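Chapter 6
Watching a Robot Work

Reading time: 4 minutes
Last updated: 29 January 2018

Most people meet a working robot for the first time at an open day. They stand behind a line of tape, watch for a few minutes, and leave with a general idea that the machine was fast or slow. This chapter is about how to get more out of those few minutes.

The visit we will follow took place at Kondholm, where the Estent workshop opens its doors every April. About 200 people came through. They were let in by groups of 30, and each group stayed for 75 minutes. Krisztina Juhász, who ran the demonstrations that year, began each one without a speech. She started the arms, let the visitors watch, and asked them to write down what they thought the task was. Only then did she explain it.

Their notes are useful to us. Many visitors wrote about the arms themselves and left out the things on the table. Yet the objects decide most of what makes a handling task hard. A bag of chips bends when it is gripped. A juice box has flat sides and square corners. A cabbage is wide at one end and leafy at the other, and an arm that can lift it one way may drop it another way.

A second point is the way two arms share a space. Each one can reach places the other cannot, and there is a region in the middle where both can work — and where they can also collide. Section 6.2 deals with planning for this shared region.

Before reading on, look at Figure 6.1 and decide which arm you would use for each object. Keep your answers. You will need them for the exercise at the end of Section 6.3.

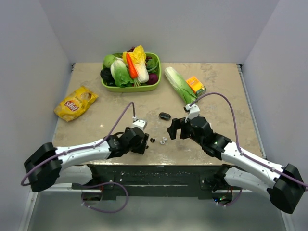

Figure 6.1 Two-arm table with a tray of artificial produce and packaged food.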